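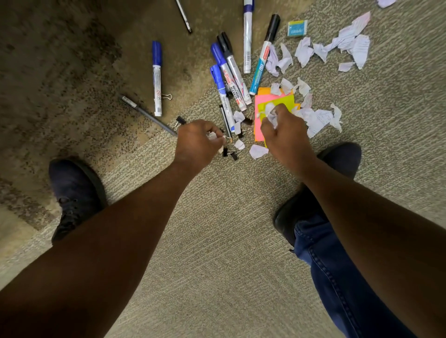
Manuela Gatti mixes stage monitors for live music broadcasts. Her last job before this conversation was the Konirar song prize, a single evening of performances and awards carried live on radio and television from the Marchetti theater. We spoke on 25/10/2022, by phone, while she was preparing the input list for a December concert in the same building.

The Marchetti seats 943, but she worked to a figure of 900. The remaining places were taken out for camera positions and for the front-of-house desk, which in that room sits under the balcony.

"The balcony matters to the person mixing for the audience," Gatti said. "For me it matters less. My concern is what comes back from the rear wall. You get a clear reflection on stage, late enough to be heard as a second snare drum, and singers who are nervous will follow it."

Her answer to the reflection was to put every vocalist on in-ear monitors, with floor wedges kept as a backup at low level. One act, the duo Lasum, asked to work with wedges only. She agreed after hearing them in rehearsal.

"They sing close to the microphone and they don't move. Leonardo Dal Bello was on the guitar side and his amplifier was already behind a screen. With a source that quiet you can run wedges for a broadcast and the vocal microphones stay clean. I took out a little at the first frequency that rang and left the rest alone."

The stage was split in 2 halves, with one act playing while the other half was reset behind a curtain. Each half had its own stage box and its own set of monitor mixes, and the desk recalled a stored scene for each act. Gatti does not let a scene recall everything. Preamp gain is excluded, and so is anything belonging to the presenter's microphone.

"The gain is shared with the broadcast truck. If I recall a gain from rehearsal and Tin-yau has moved it for a good reason, I've changed his mix on air. So gain is set from one place, by one person, and the other desks compensate digitally."

Tin-yau Chung mixed the music for broadcast. The two of them spoke over a private intercom channel during changeovers and agreed to stay off it while an act was playing.

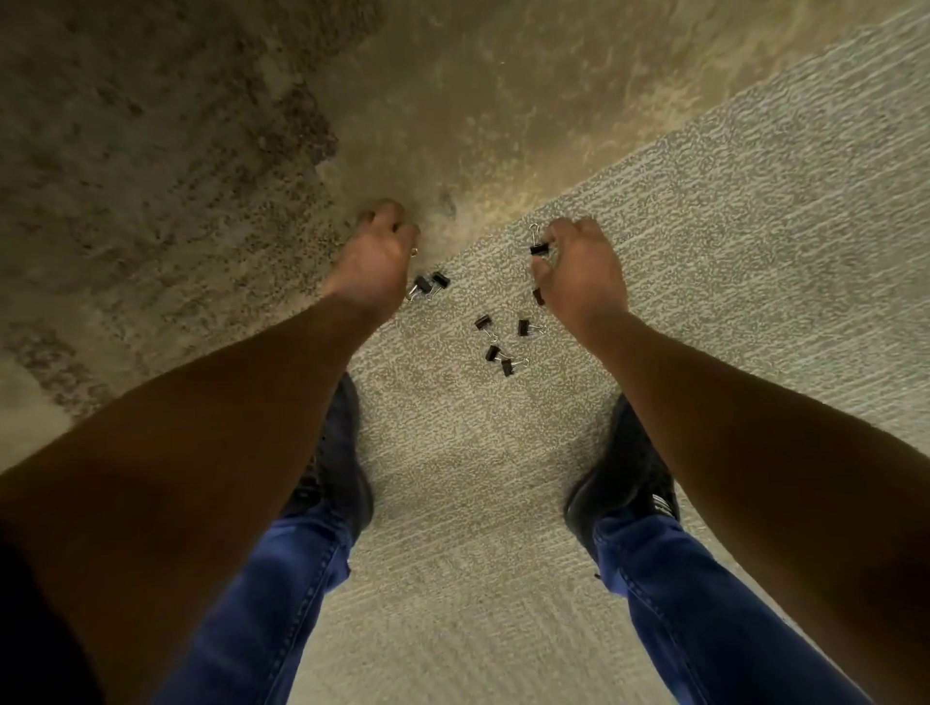 *Binder clips on the floor.*

I asked about the line check, which viewers never hear. She described a fixed order: drums, bass, playback, keyboards, guitars, vocals, then the talkback microphones. A stage technician taps or speaks into each one, and both desks confirm. Playback is checked with the actual session file loaded.

"A test tone tells you the cable is fine," she said. "It doesn't tell you that the click is on the output you think it's on. At rehearsal we had the click and the backing vocals swapped for Wovum. The level was correct, the meter looked correct, and the drummer had a choir in his ears."

The fault was in the output assignment on the playback computer. Italo Messina, who ran playback, corrected it and saved the session under a new name, and the old one was removed from both machines.

Radio frequency planning took most of the first day. Gatti scanned the room twice, once with the lighting rig and video wall off and once with everything powered. The second scan had a raised noise floor near the video wall – enough to make her move the receiving antennas to the opposite side of the stage and shift two of the in-ear frequencies.

"I'd rather do that scan late than early. An empty building with the lights off is a very good radio environment, and you're never going to work in it."

During the show itself she made few changes. Most of the requests she got were for more of the singer's own voice, which she usually handled by lowering the keyboards and playback in that mix. The limiter on each pack was set during rehearsal with the artist present, and she doesn't touch it afterward.

For the December date she will have a string section on the same stage, with clip-on microphones and a conductor, Brunello Lombardi, who prefers to work without headphones. The click will go to the section leaders only. She has asked for a longer rehearsal with the full section seated, and was still waiting for the schedule when we spoke.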